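On Keeping a Household Lending Record

August 27, 2023

This post sets out the method by which our household records the books it lends, and the changes adopted since the record was first opened. Several readers asked for it after the earlier entry on shelf order.

The record is a ruled ledger of 100 pages, bought at the Erholm stationery shop before it moved across the river. Each line gives the title, the borrower, the date out and the date back. A fifth column, headed "Remarks," was added in October of the first year, when a cookbook was returned with an entire chapter on preserves stuck together. It has been used more than was expected. 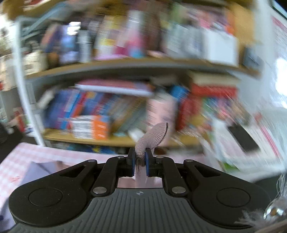

The bookcase, crowded as usual.

At the most recent review, 57 loans had been entered. Of these, 19 remained open. An open loan is not treated as a loss until two years have passed, at which point the borrower receives a written note. The wording of the note was settled with the help of my neighbor Carter Ross, who considered the first draft too stern and removed the word "outstanding" from it. Replies have been prompt, and one of them came with a jar of plums.

Certain books are not lent. These are the Mousavi atlas, the bound volumes of the Brenow parish newsletter, and anything with a family inscription inside the cover. Visitors may read them at the table for as long as they wish. A request to borrow the atlas was granted once, for a school project, and the line for that loan was closed the next morning.
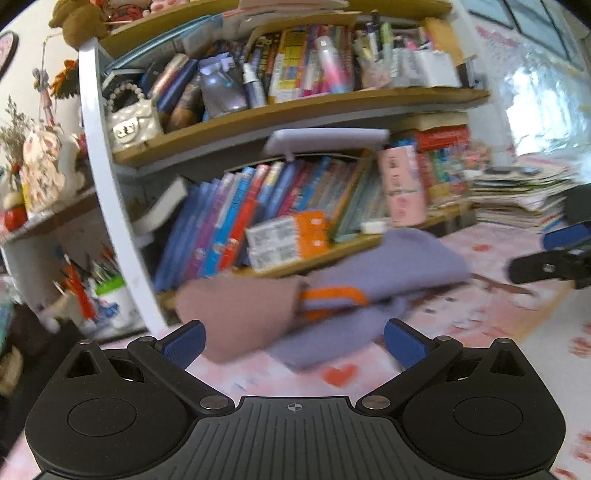 Should a lent book be replaced if it is not returned?
Our practice is to wait until someone in the house wants to read it, and then to look for a used copy first.

Used copies have generally come from the Soltar book fair, where prices are marked in pencil and the better tables are picked over before ten. Two titles bought there as replacements were followed within the month by the originals, and the spare copies were given away without being entered in the ledger.

The question of moving the record to a computer has been raised again. For the present it will stay on paper. The ledger is kept by the door, and borrowers sign for themselves while they are putting on their coats.

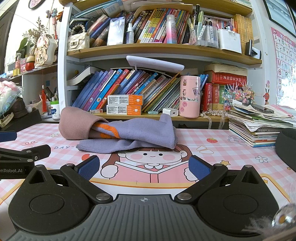
Cartoon art on the desk mat.

The next review will cover the children's books, which have so far been lent freely and never written down. Comments on how other households manage this are welcome below.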